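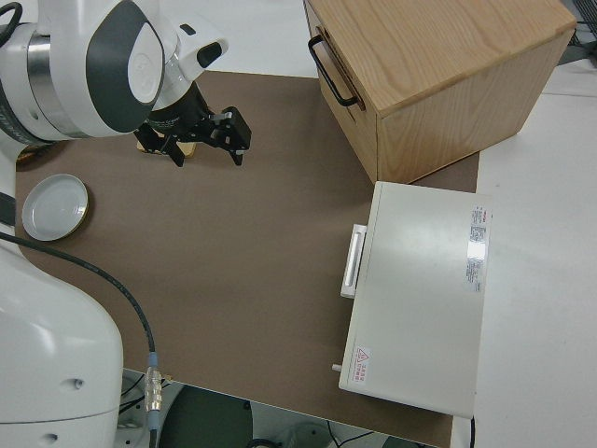
Pulasside散货撮合试点本期的主要工作，是把船东的空船信息和货主的询盘放进同一张表里，由Nallow的租船组统一跟进。上一期报告提交时，船东一侧已经陆续有资料进来，货主一侧几乎没有。租船组内部把货主发来的询盘叫“货盘”，当时的货盘栏就跟棕色垫子上那只白色浅圆盘一样，里面是空的。本期这一栏共登记192份询盘，多数来自Alico港及其后方的中小货主，货种以袋装化肥、木材和钢卷为主，也有少量件杂货。

本报告提交给Oberholzer基金，覆盖从三月到八月的工作，内容包括进展、成交情况、遇到的问题、经费使用和下一期安排。

一、询盘登记与筛选

询盘目前仍以邮件为主，电话询盘由值班经纪人当场记录，下班前补录入表。登记项包括货名、数量、积载因数、装卸港、受载期、装卸率、佣金和运费意向。开始阶段货主经常漏填积载因数和装卸率，租船组需要来回追问，有的询盘等信息补齐时受载期已经过了一半。五月起我们改用短表，把必填项压缩到一页，其余内容在报盘前再确认。改表之后，退回补充的情况明显减少，但钢卷一类仍然容易缺单件重量，影响对舱底强度的判断。

筛选标准没有变化：装卸港不明确的不对外发盘；受载期已过的转为存档；同一票货由不同中间人重复报来的，合并为一条，保留最早的来源。合并时偶有中间人提出异议，租船组按收件时间处理，并把处理结果回复给各方。

二、船舶一侧的情况

参加试点的船东以小型干散货船和多用途船为主，空船位置由船东每天上午十点前更新。更新不及时的问题仍然存在，尤其是船舶在Alico锚地等泊期间，预计空船时间变化快，船东往往等靠泊以后才通知。租船组现在每天下午主动核对一遍锚地船位，核对结果写入备注栏，供经纪人报盘时参考。

船舶资料方面，船级证书、保赔保险和舱口尺寸已基本收齐，吊机负荷资料还缺一部分。资料不全的船暂不推荐给需要船吊的货。

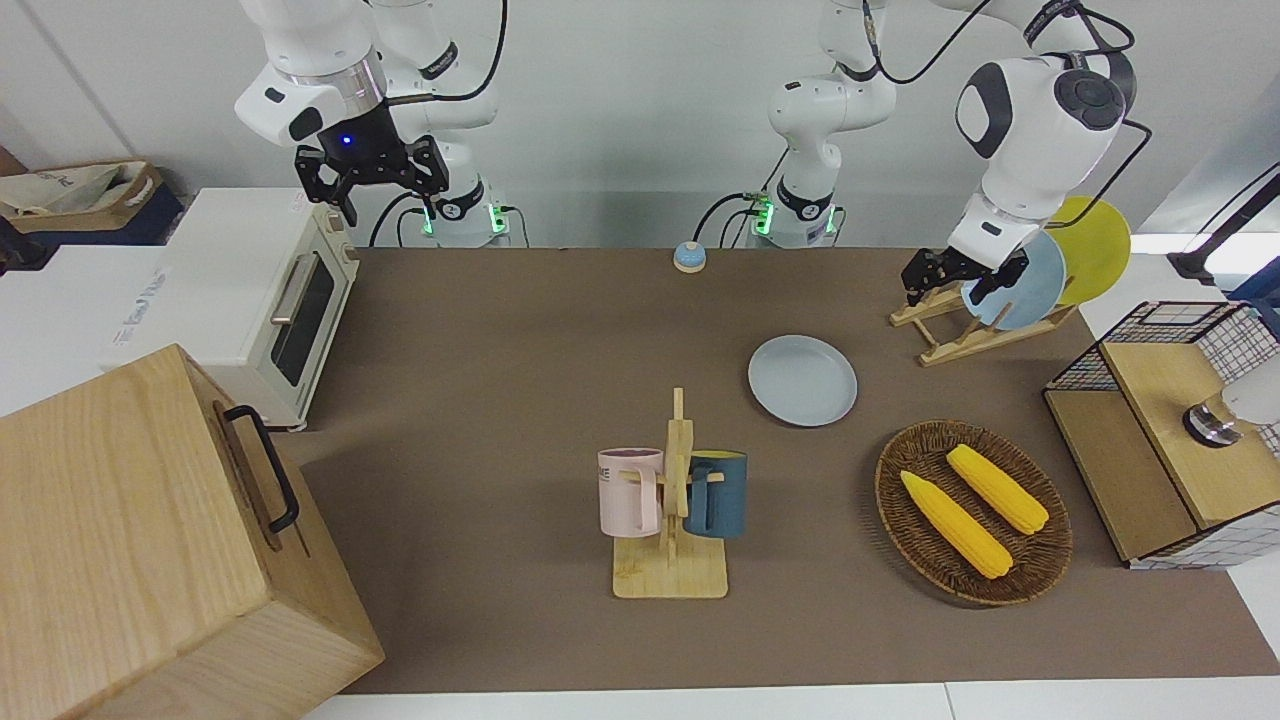

图2 奶油色小烤箱与机械臂夹爪

三、撮合与成交

本期有2个航次完成了从询盘到卸货的全过程，都是从Alico装货。第一个航次运袋装化肥，谈判过程顺利，滞期费按合同结清。第二个航次运木材，装港遇雨停工，船东和货主对停工时间是否计入装卸时间有不同理解。合同里写的是晴天工作日，争议集中在雨停之后舱盖何时重新打开。租船组调取了装卸时间事实记录，双方按记录达成一致，没有进入仲裁。

其余询盘中，进入实质谈判而未成交的，原因主要是运费差距。货主的心理价位多参照去年同季的水平，而本期燃油价格和港口使费都有上升。另有一部分货主只是询价，用来与现有承运人谈判，这类询盘对试点没有直接收益，但有助于我们了解货流，仍按正常程序登记。

拼货是申请书里提出的重点之一，本期没有达到计划进度。适合拼装的小票货在受载期上很难对齐，不同货种之间还有隔票和污染问题。租船组试着为化肥和木材做过配载方案，船东认为清舱时间不好控制，最后没有采用。下一期拟把拼货限定在包装货和钢材之间。

四、合同文本

我们为小票货准备了一份简化的订租确认书，正文仍并入常用的航次租船合同格式，只把小货主最常问到的条款单独列出并附中文说明，包括受载期与解约日、装卸时间起算、滞期费率、亏舱费和佣金。确认书经过2轮修改。第一轮修改主要解决中英文表述不一致，第二轮删去了船东认为与主合同重复的内容。目前的文本已经在用。

仍待处理的是亏舱费条款。货主普遍不熟悉这一概念，容易把报货数量写得偏大。我们在说明里加了一个计算过程，效果还要再看。 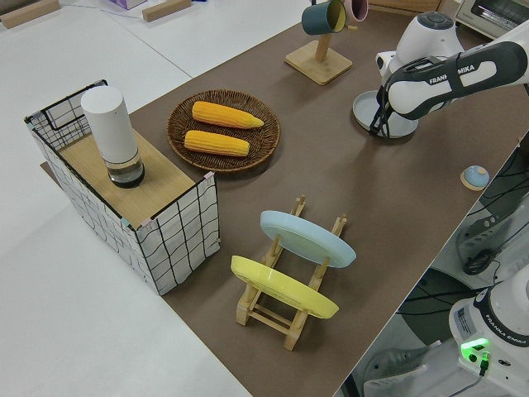 图3 深棕色编织托盘里的玉米

五、人员与培训

租船组编制没有变化。本期新增一名兼职操作员，负责跟踪装卸港代理的日报和整理事实记录。面向货主的说明会在Alico办了2场，内容是怎样填写询盘、怎样看报盘、装卸时间怎样计算。到会货主提问最多的是滞期费由谁承担，以及货物没有按时集港时能否改期。我们把这些问题整理成书面答复，放在Pulasside的货主页面上。

经纪人方面，内部每月做一次案例讨论，讨论材料取自已结束的谈判，隐去双方名称和价格。

六、系统与数据

询盘表和船位表已经实现按装港和受载期自动匹配，匹配结果只作提示，是否报盘由经纪人决定。匹配规则偏宽，经常把吃水超限的船也列出来。
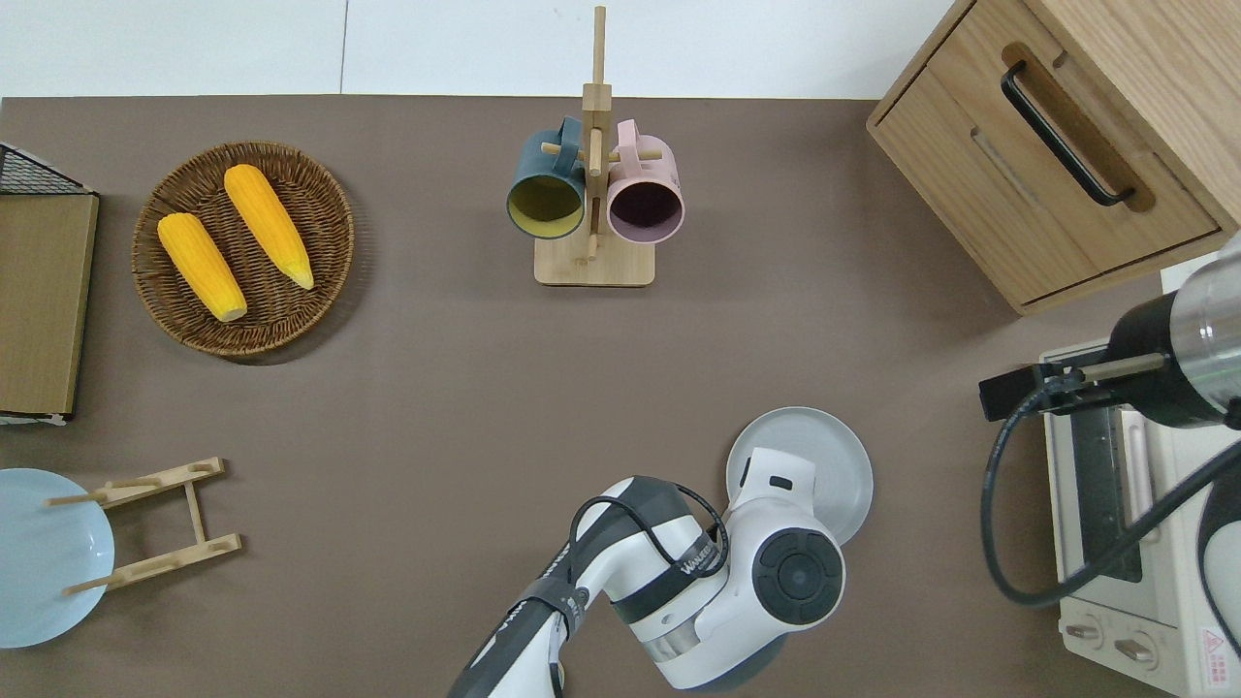
原因是港口限制资料更新慢，潮汐港的吃水限制又随季节变化，系统里只存了一个固定值。我们已经请各港代理按月提供限制表，收到后由操作员手工更新。历史数据的备份改为每晚进行，本期没有发生数据丢失。

货主提出希望能在页面上直接看到船位。考虑到船东不愿公开空船时间，这项功能暂不开放，货主仍通过经纪人了解。

七、经费使用

人员费用和办公费用在预算之内。差旅费低于计划，原因是原定走访的一处内河港口推迟到下一期。系统开发费略高于计划，差额用于修改匹配模块，拟从差旅结余中调剂，调剂申请随本报告一并提交，请基金审批。

八、下一期安排

继续登记和筛选询盘，重点联系钢材货主；完成船舶吊机资料的收集；按新的限定范围重新试做拼货；走访推迟的内河港口，了解驳船转运到Alico的费用和时间；修订亏舱费说明。匹配模块的吃水校验计划在十月完成，完成后先由租船组内部试用。

需要基金协助的事项有一项：装港代理的日报格式不统一，整理事实记录很费时间。如基金资助的其他港口项目已有通用格式，希望能够提供给我们参考。

Nallow租船组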